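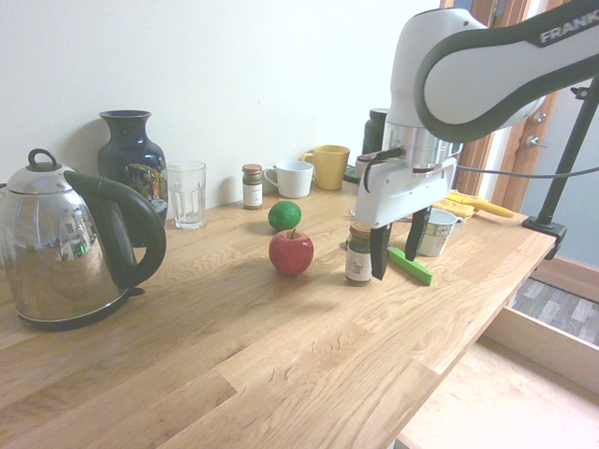

Forum > Poker > Home Games > Rules and Rulings

Search this site
Enter keywords
Go

Short all-in, then a raise behind it. Can the first bettor re-raise?

We run a small tournament at the Daltgate Bowls Club once a month, nine-handed, nothing serious. The one in July ended with a ruling that I'm still not sure about, and it cost me a good part of my stack, so I'd like to get it straight before the next one.

Blinds were 50/100. I was in middle position and opened for 300. The player on my left went all in for 390, which was all he had. Next player folded, the button called 390, both blinds folded. Action back on me.

I had queens and wanted to get the button out, so I said "all in". The button objected and said I could only call the extra 90 or fold. The bloke running the night (he plays as well, so he was sitting at the other end of the table) agreed with the button. I called, the flop came king high, the button bet, and I let it go. He showed K-10 and beat the all-in player's pair of nines.

My view is that I was facing a raise, as the bet had gone from 300 to 390, and anyone facing a raise can raise back. The house rules are one page and only say "no-limit, normal rules". Who was right?

One more thing. Would it have been different if the button had raised instead of just calling?

dremivton

dremivton, the button was right and so was the ruling.

In no-limit, a raise has to be at least the size of the last full bet or raise. The big blind was 100 and you made it 300, so your raise was 200. A full raise on top of that takes the bet to 500 or more. The short stack only had 390. He's allowed to put it all in because it's all he has, but it isn't a full raise and it doesn't reopen the betting to someone who has already acted.

You had already acted, so when it came back to you your options were to fold or to put in the extra 90. If the all-in had been for 500 or more you could have shoved.

It does not apply the same way to players who haven't acted yet. The button hadn't, so he could have folded, called the 390 or raised. Same for the blinds. This catches people out all the time, as they think the short all-in freezes the betting for the whole table. It only freezes it for those who have had their turn.

On your second point, yes, it would have been different. If the button had made a full raise you'd be facing a proper raise and could do whatever you liked. The smallest he could have made it is where home games tend to argue. Most rooms I've played in make it 390 plus 200, so 590. Some say 500, completing the raise over your 300. Pick one and write it on the page.

I'd also add a line about several short all-ins. The usual rule is that if they add up to a full raise by the time the action gets back to you, the betting is open again. Say the next player had shoved for 520 instead of folding. Neither all-in is a full raise on its own, but you'd be facing 220 more than your 300, and that's enough.

Farah Majimbun

Sounds like a rort to me. No limit means no limit, if I've got the chips in front of me I can bet them. We've always played it that way at ours and never had a drama.

yakubu1483

Farah has it. The only thing I'd say to yakubu1483 is that you can play any rule you want at home as long as everyone knows it beforehand, but if the page says "normal rules" then a short all-in doesn't reopen.

Some limit games use a half-raise rule, where an all-in of half the bet or more counts as a full one. I think that's where a lot of the confusion comes from. Even if you borrowed it here, 90 is less than half of 200, so you'd still be stuck with call or fold.

Also, try to get someone who isn't in the hand to make the call and say the reason out loud. At Fleltodcombe we keep a printed copy of the rules in the chip case. Most arguments are finished by the time someone finds the page - and the clock gets paused while they look, otherwise the short stacks complain.

riverrat_kev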